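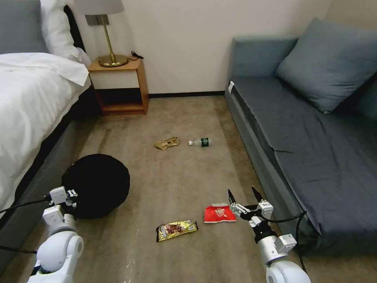 Bedroom pickup, remote control, session notes

Sun 3 March

Task as written on the sheet: clear floor litter between bed and sofa. Both arms allowed, base parked. Operator on the leader arms, second person on the stop button and the reset. Fuseini Dogbe operated the first half, I took the second.

Items on the carpet: water bottle, crumpled wrapper beside it, candy bar wrapper, red snack packet, round black thing near the bed. The black one goes to the left arm, the red packet to the right. Bottle is either arm, operator's choice, but say which in the episode note.

Settings
- Leader to follower scale 1:1, no smoothing on the wrist joints. Smoothing on the shoulder left as it was in August.
- Control loop 50 Hz, cameras logged at 30.
- Gripper force limit down one step from the kitchen value. Kitchen value flattens wrappers and then they don't release.
- Episode cap 3000 control steps. That is one minute. Too short for all items in a single episode, so one episode = one item, then home.

What went wrong, in order

First attempts on the flat candy bar wrapper failed. Fingers slide over the top. Fuseini tried pushing it against the carpet pile until an edge buckled, then closing on the buckle. Works, but the downward force trips the wrist limit if you lean on the leader arm. Better: touch down with one finger, drag toward the base a couple of centimeters, close while still dragging. Do it slowly. The fast version looks fine on the monitor and is useless in replay, the fold happens between two camera samples.

Cable on the right arm. With the elbow high it swings out toward the sofa front and brushes the upholstery. Not a snag today. Retied at the wrist with more slack below the tie. Check before each operator change.

Left arm is cramped next to the bed base. If you approach from the bed side the forearm housing touches the fabric before the gripper is over the item. Come in from the open carpet and rotate the wrist last. I forgot this twice and both episodes are marked bad.

Bottle: grasp at the middle, across the label. Grasping near the cap end makes it pivot when lifted and the next grasp is then different every time. I would keep a few of the pivot ones if the operator recovers without putting it down. Fuseini disagrees, wants them in a separate folder. Separate folder for now.

Delay between leader and follower was noticeable after the Varkero box was restarted. Restarted it again, still there. Traced to Skoko writing previews to the same disk. Turned previews off and the lag went. Episodes recorded during the lag are kept but tagged, since the operator was visibly waiting for the arm and the policy will learn to wait too.

Demonstration rules, revised
1. Start from home every time, grippers open.
2. Look at the item with the head camera before moving. Hold the look for a count of two.
3. Move only the arm that is doing the job. Idle arm stays parked, no drifting because your other hand is tired.
4. A missed grasp is retried once. Second miss, end the episode and mark it.
5. No talking the operator through it. The hesitation shows up in the trajectories.
6. Reset person moves the items between episodes, at least a hand's width, and turns them. Do not line them up.

Last 5 episodes replayed open loop on the Fora controller with the items put back by eye. Arm paths matched. Grasps did not, as expected with wrappers. Replay only tells us the logging is right.

Still open
- Rule 6 is loose. Print a floor grid or leave it to the person? Fiadzo used a grid and their policy liked the grid too much.
- Force limit per item or one value for the room. I lean toward one value.
- Wrist camera exposure shifts when the gripper goes under the shadow of the sofa. Lock it next time.
- Handedness. My right arm episodes are shorter than my left ones by more than 30 percent. Swap operators by arm or accept it.

Comments

fdogbe: For the record, the pivot episodes recover fine. My objection is that the recovery is different each time and we have too few of them. Happy to merge once we have 50.

bench2: Did you re-zero the left leader after the retie? It was reading slightly off on Friday.

fdogbe: Right arm was the one retied. Left was zeroed at the start, not checked at the end. Will check.

Manipulation bench notebook | Contact: ask at the bench or leave a comment | Internal, do not redistribute | Back to top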